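Work, Technology and Everybody Else
Notes for Unit 7: Teaching the machine your job
Instructor: Domenica Thaler

Read the Levano case before class. It's 24 pages, and the tables can be skipped.

Last unit we looked at jobs that automation took away. This time we look at the ones it hands out along the way, which tend to have vague titles and a lot of lifting. At Tralow, kitchen porters were moved to "demonstration duty." They do ordinary chores through a pair of hand-held grippers so that a robot can learn from the recordings. Opening a fridge and moving a tray is now skilled work, which will surprise anyone who was paid to do it in January.

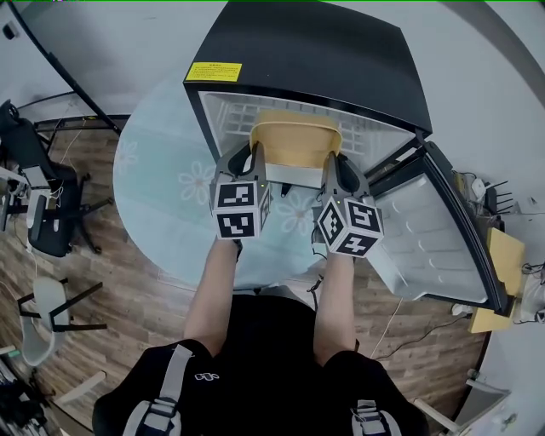
Hongmei Liao's interviews are good on what this does to people. Her porters liked the quiet and the chairs. They did not like being told they had been putting things away "inconsistently" for years – they called it using their heads. One asked who owned the way she turned her wrist. Management promised to get back to her.

Points to argue about:

Is a demonstrator a teacher, a performer or a part?
Tralow pays by the usable recording. Who decides what's usable, and who pays for the dropped tray?
What happens to the porters who stayed on the floor, now 4 people short?

For next time: Effiong, chapter 2, and one page on a task you do without thinking. Try writing it out step by step. Most people give up at the sandwich.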